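Oil finish on a table that is used for work every day?

Giang Tăng
Member, posted in Wood and Furniture

Hello everybody. I have bought a second-hand wooden table from a shop in Urkau for my hobby room. The old varnish was coming off, so I have sanded it down completely with 120 paper and then with 180. Now I must decide between hard wax oil and a water-based varnish. On this table I will use glue, sometimes paint, and I put down tools without much care. My wife prefers oil for the look. The shop sells Vesier oil for a good price, but I read that oil gives weak protection against glue. Which one is easier to repair after two or three years? The room is not heated at night, if this is important.

Diễm Vũ
Helpful member, 982 posts

I would take the oil. Varnish is stronger in the first year, but when it has a deep scratch you must sand the whole top again. With oil you sand only the bad place, put a little more oil, wait and polish. Please do it like this:

Vacuum the dust very well, also in the grain.
Put a thin coat with a cotton cloth — thinner than you think — and wipe off the rest after 15 minutes.
Wait one night, rub lightly with 300 paper, and put the second coat.

My own worktop has a light tan colour and you can still feel the grain. It is the same kind of surface as this one, with all the usual clutter on it.
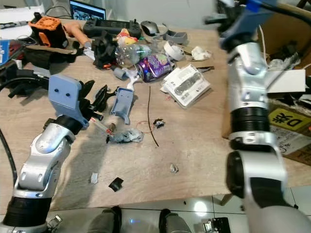 About the glue

Wood glue comes off with a damp cloth if you are quick. Superglue is a different story, so put an old baking sheet under it. For the cold room, bring the oil inside the house the evening before, or it becomes too thick to spread. And lay the used cloths flat outside to dry, never in a ball, they can catch fire.

Zirnell
New member

just varnish it, 3 coats, finished. I did mine in March and no problems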